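Most scratches on a glossy wood surface stay out of sight until a light hits them from the side. Before you decide a board or tabletop needs refinishing, turn off the ceiling light and hold a flashlight low, close to the wood. Look across the surface toward the light. Fine white hairlines that vanish when you move the light are in the finish only. A line you can still see from every angle, or one that catches a fingernail, has gone deeper.

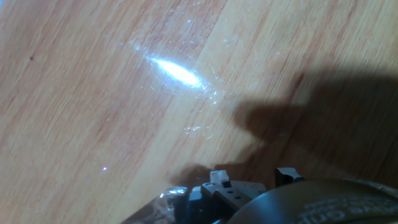
## Taking down fine scratches

Wipe the surface with a damp cloth and a drop of dish soap, then dry it. Grit left on the wood will make new scratches as soon as you start rubbing.

1. Try paste wax first. Put a thin coat on a soft cloth and rub it in along the grain. Let it haze, then buff.
2. If the hairlines still show, use 2,000-grit wet sandpaper with plenty of water and a drop of soap. Keep the strokes straight and light, and stop every few passes to wipe and look.
3. Buff with polishing compound, wipe clean, and wax again.

Do not sand near the edges. The finish is thinnest there, and on a veneered top the wood under it is thin too. If you see color on the sandpaper, stop.

Dark spots are a separate matter. Some are knots and belong to the wood. If a spot lifts with a plastic scraper it was only dirt. A stain under the varnish will not come out with wax or polish, and the finish has to come off before you can treat it.

## Working with small wood blocks

Sawn cubes are hard on a varnished board. The corners are sharp and people tend to slide them. Pick each block up and set it down flat.

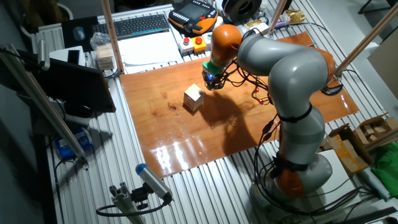 Before the blocks go on any good surface, break the edges with two strokes of 180-grit paper per edge. It takes a minute or so per cube, and you can do it over the trash can. Brush off the dust afterward, the undersides included.

If you are stacking, put the flattest face down. Set the block on the board and press each top corner in turn. If it rocks, try another face. A block that rocks on all of them can be trued up on a sheet of sandpaper taped to something flat. Rub it in a figure eight and check it often.

Lower the top block straight down onto the one beneath, and let go only when the two faces meet. Dropping it from even a small height will shift the bottom block and leave a mark in the finish.

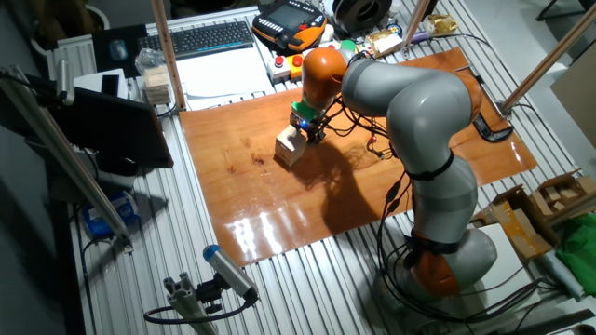

Page 14

## Keeping the board in shape

- Lay a sheet of plain paper under anything rough that has to sit on the board overnight.
- Keep loose wires and connectors off the varnish. Metal ends scratch when a cable gets pulled.
- Store spare blocks in a bag or a box with a lid so they stay free of grit.
- Dust with a dry microfiber cloth before every wipe-down.
- Skip silicone sprays. They make later coats of varnish bead up.
- Rewax every September, or sooner if water no longer beads on the surface.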